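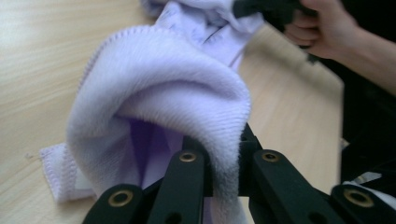
*Pale fleece with an overlocked edge.*

Four years into writing Vavorer, its author still types every post straight into the box on the website and presses publish before she can change her mind. I've read it nearly from the start, so I was thrilled when she agreed to meet me at Ndung'u, the café by the bus station in Triswood, and let me ask all the things I've wanted to ask.

Vavorer is a blog about her days. Bus journeys, library books, a long feud with a boiler, a very good run of posts on learning to swim as an adult. She has 746 posts up at the moment and remembers a surprising number of them (I tested her!).

"I thought I'd stop after a month," she says. "I'd started two blogs before and both of them died the minute I bought a nice theme. So this time I kept the ugly one that came with it, and it's still there. People write in to complain about the font."

She began on Skatasard, a small blogging site where you could see a list of whoever had posted that hour. It sounds wonderful, and she lights up when she talks about it. "You'd write something at eleven at night and three strangers would be there, awake, writing back. One of them was doing a diary of her allotment. I don't even like gardening and I read every word."

When she moved to her own site she took her posts along and lost most of the comments. She minds about that more than anything else we talk about. "The posts were half of it. There's one about my driving test where the replies are much funnier than I was, and now it's only me going on about a roundabout."

I ask about September, when the blog went quiet for 8 weeks. Regular readers will remember it, and plenty of us were checking every morning.

"I was fine! I had a new job and I was tired. Then I'd left it so long that I felt I had to come back with something big, and I didn't have anything big. I wrote four different apologies and deleted them all. In the end I put up a post about soup."

The soup post is one of my favourites. It's about 200 words long, has no recipe in it and doesn't mention the gap once. She laughs when I say so. "My sister rang to ask if that was it."

Does she plan ahead now? A bit. There's a notebook, which she lets me flick through, and most pages hold a single line. One says "the man with two umbrellas". Another says "ask Mum about the caravan". She never writes about family without reading it to them over the phone first, and her mother has turned down two posts so far and asked for changes to several more.

"She's a good editor. She takes out my adjectives."

Before the coffee runs out I ask what she'd tell somebody who wants to start a blog this weekend, and she leans right over the table.

"Write the dull one. Do the post about going to the post office. If you enjoy doing that one, you'll be all right for ages."

Her next swimming post goes up on Sunday, and she has finally managed the deep end.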